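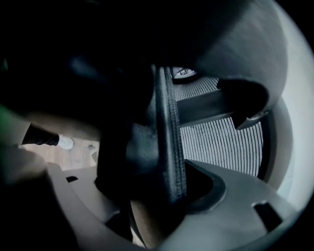
Gripper housing at the edge of a mesh chair back.

Courses > Robot Maintenance > Unit 4: Hand-Held Gripper Care
Last updated: June
Reading time: 3 minutes

4.1 Purpose

This handout covers the routine inspection of the Erora hand-held gripper used in the Herrera laboratory. Students work in pairs and record all findings on the Jument service sheet. Questions should be directed to the course instructor, Renato Leiva.

4.2 Housing and slots

Switch the tool off before starting. Wipe the plastic housing with a dry cloth and inspect the edges of each rectangular slot for cracks. Compressed air is not to be used near the camera. Chips in the curved rim are entered under code 208, even where they do not affect operation.

Contact work close to furniture puts side load on the fingers. A finger that has been pressed against a seat or backrest should be checked for play before the next session.

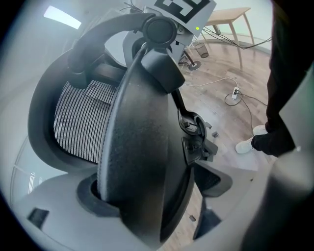 4.3 Finger and linkage

Open and close the finger by hand through its full travel. Movement should be even from end to end. Examine the hinge and the short linkage pieces for looseness, and tighten the bracket screws in the order printed on the service sheet. Code 259 applies to any finger that binds – a tool with this code is withdrawn from use until the instructor has released it.

4.4 Work area

Cables and power strips on the floor are to be kept out of the operator's walking path. Printed marker cards must lie flat in their holders. Replace any card that is creased or stained.

4.5 Return to service

Complete 16 open-and-close cycles with the power on, then sign the sheet. Linkage screws are replaced after 200 hours of use. Spare parts are held in the Hirkgate store and are issued against a signed sheet only.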